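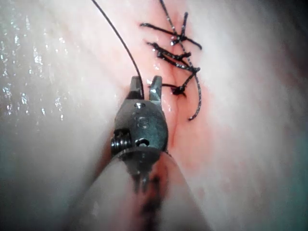 Sugden's objection first, as sent in after the draft went round: knot tying from wrist video alone should fail once the thread crosses a suture already in place, and the average success rate hides those cases.

Slide 2. Agree on the average. We split the results by crossing and no crossing.

Data: 3,434 demonstration segments, recorded at Skullthorpe up to September. 192 held out. Wrist view and joint positions only, no depth.

Method: the policy predicts the next 30 gripper poses, runs the first part, then predicts again. Point at the jaws and the thread near the gap. Grasp point is learned, not labeled.

Slide 3. Grasp success is 68 percent on held-out starts with a crossing. Say this number slowly. Main error is closing on a cut tail from an earlier knot. Second is glare on wet tissue.

Slide 4. Semer baseline uses a fixed overhead camera. Do not compare directly, different thread.

If asked about force: not measured. Trundton rig has the sensor, runs not finished.

Notes revised 2019-12-18.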